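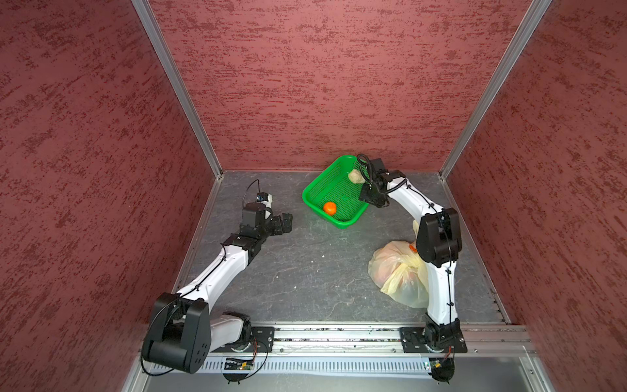

Week 2: Surface, Pattern and Color Contrast

A color never reaches the eye alone. What we see depends on the light, the surface and whatever sits next to it. Pattern matters too. Dark red flecks running mostly sideways, as on the maroon walls, lead the eye along a wall, while a faint marbled pattern on a gray floor has no strong direction. When you describe a surface in your notebook, record three things separately: hue, lightness and texture. Students often write "dark" when they mean "rough."

Simultaneous contrast
A gray patch placed on red tends to look slightly green. The same patch placed on green tends to look slightly pink. The effect is strongest when the patch and its surround are close in lightness.
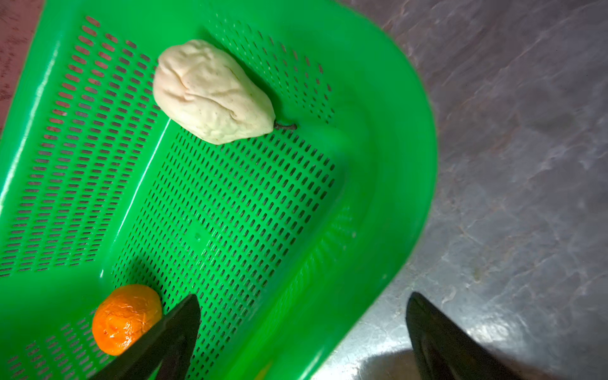 Pale objects pick up color from their surroundings in a second way, through reflected light. This is a physical effect and can be measured with a meter. Simultaneous contrast takes place in the visual system and can't be. Keep the two apart in your written answers.

Exercise
Work in pairs. Mount 10 gray chips on the colored cards and note the apparent hue of each one. Swap cards and repeat without looking at your partner's notes. Hand both sheets to Josefien Dekker before the September review.

Reading
Van Rooij, course reader, chapter 2. Skip the section on printing inks.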